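Keeping Igwe Fed: A Year With the Mailing Cell
Posted 17 February 2024 by Adesuwa Ogbonna
Filed under: Shop floor, Galleries

Igwe is the cell at the Nurkska building that takes a few printed sheets, squares them up, staples them and puts them in an envelope. It has one arm, one feeder, a jogging tray and an opinion about humidity. Dritance bought it so that people would stop doing paperwork by hand, and the people in question now do maintenance by hand. I have been one of them since July.

Kimutai Lema took most of the photos. I wrote the captions, so complaints about spelling go to me and complaints about thumbs go to him. Click any photo for the big version.

Morning
The startup sheet, taped inside the control cabinet door. It says eight steps. Step four was crossed out by Adebayo Ojo and then written back in by Adebayo Ojo.

Air first
The regulator, before anyone switches on anything else. The suction cups want 60 psi. They will work on less, in the way that I will work without breakfast.

Suction cups, old and new
The old ones go stiff at the lip and start picking up two sheets at a time. We change all four together. We used to change only the bad one, and then spent the rest of the week finding out which was the next bad one.

Feeder rollers
Wipe with a damp lint-free cloth, turn by hand, wipe again. No alcohol on these rollers. Bello Onuoha would like it known that he used alcohol only the once.

Paper dust
What came out of the feeder after a month. It looks like something you could knit. Vacuum, never compressed air, unless you want to clean the camera window as well.

The camera window
See previous.

Jogging tray
Two fences and a vibrating plate that shakes the sheets square. The left fence is on a slotted bracket and creeps outward over a few weeks. There is now a paint line across the bracket and the plate. When the line stops being a line, loosen, push, tighten.

Homing the arm
Jinfeng Liang at the pendant. After a hard stop the wrist joint comes back a hair off, and the cell will happily put every staple in slightly the wrong place with great consistency. We run it to the reference pin by hand and check the gap with a feeler gauge before going back to auto.

The reference pin
It is a very plain pin. Please stop hanging keys on it.

Test packet
Three sheets of blank stock, one staple, top left. We run five of these before real mail goes in. Blank stock only, ever since the morning we tested with live statements and had to explain ourselves upstairs.

Error 59
"Staple not confirmed." In the manual this has one cause. In our log it has four: no staples, wrong staples, a bent staple sitting in the throat, and the sensor cable, which runs past the hinge and gets pinched when the guard is closed by someone in a hurry.

The sensor cable, rerouted
Two clips and a longer loop. Jonurdale, who built the cell, sent us a drawing of how it should go. We had already done it differently and it works, so the drawing is in a folder.

Staples
The cell counts every stroke and asks for a refill at 300. I would trust this more if the counter did not reset whenever somebody opened the guard to have a look. So we go by hand: guard open, key out and in your pocket, stapler out of its nest and onto the bench, where there is light and room for elbows. Open it, clear whatever is lying crooked in the channel, and lay in the new strip with the legs down. Then close it and feel for the latch.
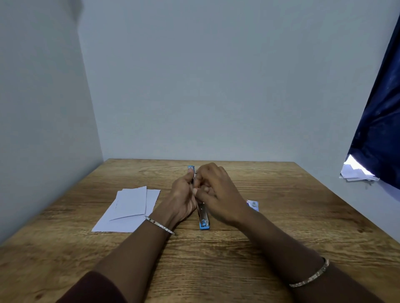

Half strips are where the trouble starts. Two short pieces end to end will feed fine until the joint reaches the front, and then one tips over and you are back at Error 59 with the key in your pocket again. We throw the short ends in the scrap tin. Accounts has noticed the scrap tin. Adebayo worked out what the wasted staples cost us in a year and it came to less than the meeting.

Before it goes back in the nest, fire it twice into scrap paper. If both staples close flat, it can go back. If the second one folds over on one side, the anvil is probably turned, and you will want the small screwdriver, which is on its hook or in Bello's shirt.

The nest
Two dowels and a toggle clamp. Press the stapler down onto both dowels before you throw the clamp. It will clamp on one dowel too, and sound just the same doing it.

Logbook
Entry number 2354, in Jinfeng's handwriting: "Fine." We were so pleased we photographed it.

Shutdown
Arm to park, feeder empty, air off last. Cover on. Lights are on the left as you go out, and the spare suction cups have moved to the second drawer.

Next gallery: the label printer, once it is speaking to us.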